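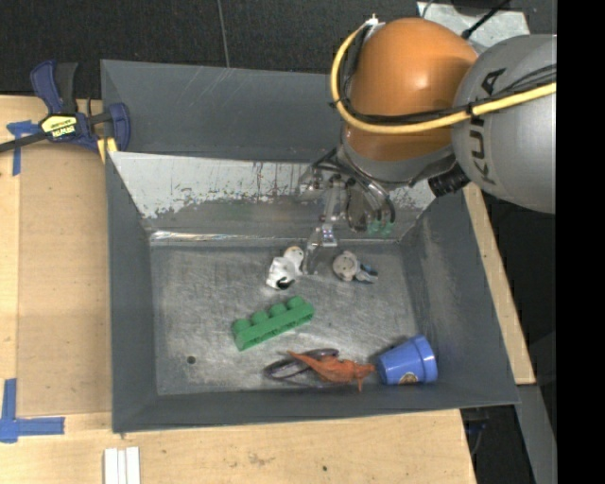
Rules for working near a robot arm

A robot arm is a machine with joints, a bit like your shoulder, elbow and wrist. At the end of it is a gripper, which does the job of a hand. Arms like the KUKA one with the orange joint are strong. They do not feel tired and, unless they have been given special sensors, they do not notice if a person is in the way. For this reason people who work with them follow rules.

What is a standard?

A standard is a set of rules that many people have agreed to use. Experts write it down, other experts check it, and then everyone can work in the same way. Some standards are about the size of screws. Others are about keeping people safe near machines.

Rule 1: Know the reach

The reach is the furthest place the arm can get to. On the practice arm at the Unstead workshop the reach is 990 millimetres, almost a metre. The space inside the reach belongs to the robot while it is switched on. People stay outside it.

Rule 2: Stop first, then touch

If an object has to be moved by hand, the arm is stopped before anyone reaches in. A stop button must be easy to find and easy to press. It is red, on a yellow background, and it stays pressed in until a trained person releases it. Letting it go must not make the robot start again by itself. Starting is a separate step.

Rule 3: Go slowly when a person is teaching

Sometimes a person has to stand closer to show the arm where to go. This is called teaching. The arm then moves at low speed, and the person holds a control with a special switch. The switch has three positions. The middle one lets the robot move. Letting go stops it, and so does squeezing hard, as people may do either when they are startled.

Rule 4: Fix things down

A bin that slides is a bin in the wrong place. The gripper may then hit a wall of it. Clamps hold a bin to the table, and tape on the tabletop can mark a position.

Rule 5: Keep cables tidy

Cables and hoses bend each time the arm bends. They are tied along the arm, with enough spare length for every joint to turn. Check the ties before work begins.

Rule 6: Write it down

Each test is recorded in a log. Henrique Vilela, who looks after the Unstead arm, writes the objects used, the speed and any stops. In April his log had 122 entries. In 2 of them the arm was stopped by hand.

Words to know

Gripper: the part that picks things up.
Joint: a place where the arm can turn.
Log: a written record.
Reach: how far the arm can stretch.

Text by Barış Tokgöz. Last checked 13 July 2024.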